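Fechamos em junho o orçamento de equipamento do projeto Brotoldale. Vou deixar registrado em fio o que entrou, o que saiu e o que ficou para depois.

1. A prioridade eram as garras de mão. O plano inicial tinha um par só. Pedimos 2 pares à Kandard, um para uso e outro de reserva.

2. O frete quase passou do preço de uma garra. Juntamos tudo num pedido único e economizamos 800 reais. Prazo de entrega: 11 semanas.

3. Marcadores fiduciais a gente imprime aqui mesmo. Custo baixo, mas precisa de linha própria na planilha – papel, suporte e reposição somem do orçamento quando ficam em "diversos".

4. Almofadas dos dedos são item de consumo. A Rirnusow vende avulso, e entrou um jogo extra por garra.

5. Quadro branco, canetas e potes saíram da verba de material de escritório. Ninguém questionou.

6. A tarefa que serviu de base para a lista é com caneta e quadro branco: 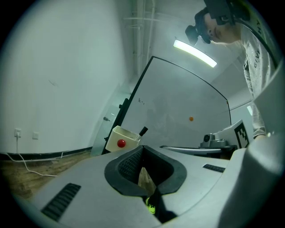
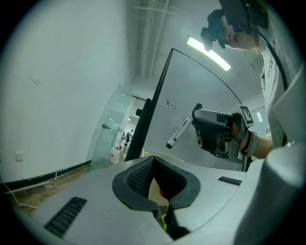
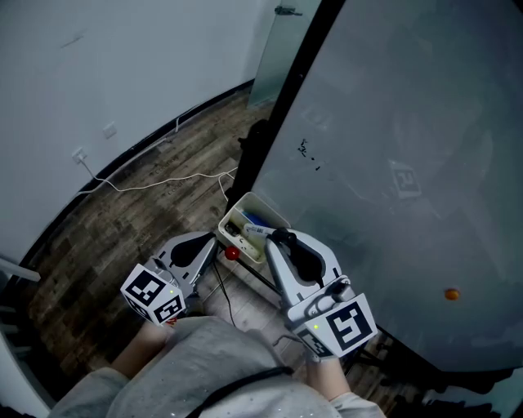
7. Braço novo ficou fora deste ciclo. A proposta da Rana é boa, mas a manutenção anual vem cobrada à parte e só apareceu na segunda versão do documento. Pedi para refazerem com o valor total.

8. Também ficaram de fora mais 2 headsets. Dá para revezar até o fim do semestre.

9. Para quem está montando planilha parecida: separem compra, consumo e manutenção em abas diferentes. Na nossa estava tudo junto e levei uma tarde para desfazer.

10. Quando a Rana responder, atualizo o fio com o valor do braço.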